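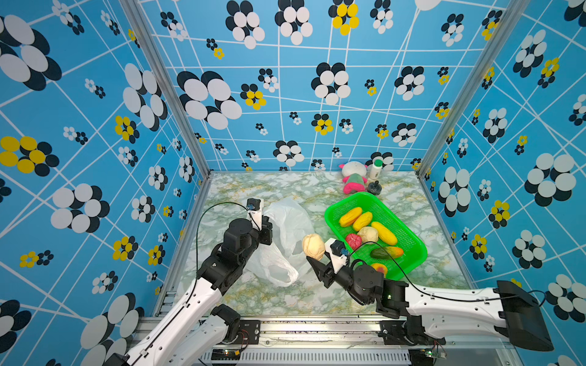

Progress report to the Lorner fund: produce packing trials, April

Work in this period covered the packing layout at the Rulow site. The grant pays for a comparison of two ways of handling mixed produce before bagging: sorting by type, and working from one mixed basket. Toy fruits and vegetables are used throughout, so that size and shape stay constant between runs.

**Work completed**

- 63 runs logged, 30 of them with the mixed basket.
- Wall covering and marble-pattern work surface kept the same for all runs.
- Run sheets transferred to the Prunora log and checked against the paper copies.

**Bag handling**

Thin plastic bags remain the slowest part of the task. A crumpled bag has to be opened and its mouth found before the first item goes in. Runs are now timed in two parts, bag opening and filling, and reported separately.

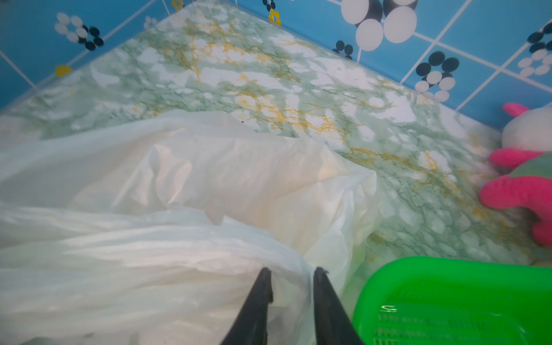 *Figure 2. White plastic bag on the marble-pattern surface, blue wall behind.*

**Basket**

The green mesh basket will be kept for the next period. Its rim is solid and the bottom is perforated. Long items such as the cucumber are placed along the basket's length under the current run sheet. The Mujić layout, which moves the basket closer to the bag, has been drawn up but not tested.

**Spending**

Materials to date come to $808. No change to the budget is requested.
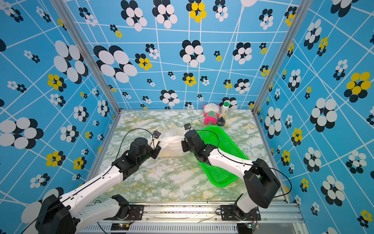

**Will the sorted and mixed methods be compared on time alone?**

Time is the main measure. Dropped items and items left unpacked are also recorded for each run, and both will be included in the final tables.

**Open items**

1. Test the Mujić layout over 5 runs.
2. Fix the bag size for the remaining trials.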